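Handheld gripper demonstration (robot learning)

From the Draswood wiki. Stub class: needs more refs.

Handheld gripper demonstration, also "robot-free demonstration" or just handheld demo, is a way of gathering training data for robot manipulation. A person holds a gripper in each hand and does the task directly. No robot arm present. The recorded motion of the grippers is later used to train a policy for a two-armed robot. Compare teleoperation, where the operator steers a real arm from a distance.

Background

Teleoperation gives clean data but is slow, and every site needs an arm. Handheld grippers are cheap and go anywhere a person can go. The Grusta group (Takeshi Ogura, Mateja Golob) took up the method after teleoperating a folding task and getting 2 usable runs in one afternoon. Their first grippers had no tracking on them at all, only a camera, and the recovered paths drifted badly.

Method

Marker cubes go on top of the grippers. Each cube has printed black and white square patterns (fiducials). A camera worn at head height sees the cubes, software works out where each gripper is and how it is turned. Cubes are used over flat tags becuase at least one face usually stays in view when the wrist rolls.

Jaw opening is recorded separatly in the Grusta version, by a sensor in the handle. Other builds read it from video.

Episodes are short. A usual set is 40 episodes per task per person, 100 if the task needs both hands the whole time. Operator says start and stop out loud, audio is used for cutting. Episodes where a cube leaves view for too long get dropped.

Flat object tasks

Thin, wide objects are a standard hard case: trays, books, picture frames. Edges are narrow, the object has to be held from two places at once, and a frame lying flat gives the lower finger nothing to get under. Common trick is to bring one side to the table edge first, then grip the overhang. Ulises Orellana named this the "edge slide" in the Sirkville notes and the name stuck.

Policies trained on mixed data (frames plus trays) tend to copy the slide even for thick objects that dont need it. Open problem. Tomomi Hirose argues for labeling the slide as its own step, Golob disagrees, see talk page.

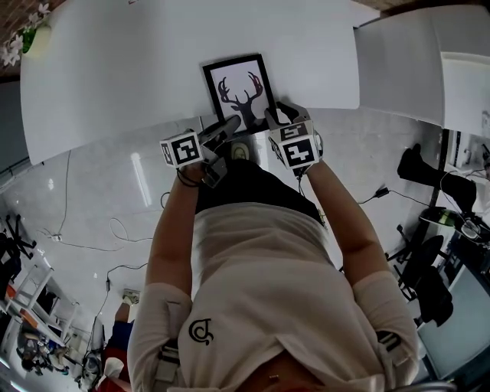 Framed deer print at the table edge, marker cubes on both grippers, right jaw on the lower right corner.

Results

In the Yagi trials, a two-arm robot trained only on handheld data was given 20 attempts at lifting a frame it had not seen before. Corner grips worked better than mid-side grips. Most failures were the two arms lifting at different times, frame tips, one jaw loses it. Osamu Fukuda repeated the test with a heavier frame and got the same pattern. Full table not uploaded yet.

Limitations

Hands and forearms are in the demo video but not on the robot, so they get masked or painted over. People also move in ways the arm cannot follow, esp. fast wrist turns. No force data in most builds. Glossy surfaces can confuse the corner detector. Cubes bump into things in tight spaces; a smaller cube helps there but reads worse at a distance.

See also

Teleoperation
Imitation learning
Fiducial marker
Edge slide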